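Selling Music Online, Unit 4: The Mailing List
Instructor: Rasa Grigaitė
4 min read

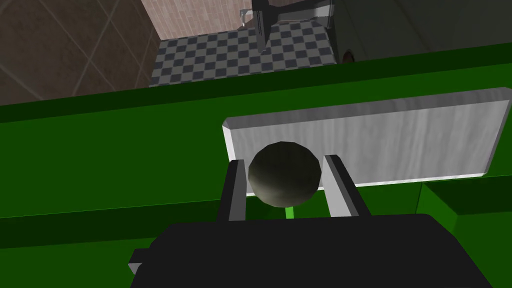
Last unit covered tour dates. This unit is on email, which still brings in more direct sales for small acts than social posts do.

Where to put the signup form
Put one form on the homepage and one under the music player. Ask for an email address and a city. A first name is optional. Every extra field costs you signups.

What to offer
A free download works well. Use a finished track. Demos tend to get one listen and an unsubscribe.

Case: Portela
Portela (Nicanor Galindo and Jucélia Bezerra) started with 17 addresses collected on paper at shows in Clakthorpe. They added a form under the player and offered a live recording. By April the list had 2268 names. Galindo sorts it by city and writes only to people near the next show.

How often to write
Once a month is enough between releases. In a release week, two messages are fine. Keep the subject line under 8 words and put one link in the body.

Terms: opt-in, open rate, segment, bounce.

For next class
1. Write a welcome email of no more than 120 words.
2. Bring a sketch of your music page with the form marked.
3. Read the Briltgate handout, first half only.

12 shares | 3 comments
Get new course notes by email. Subscribe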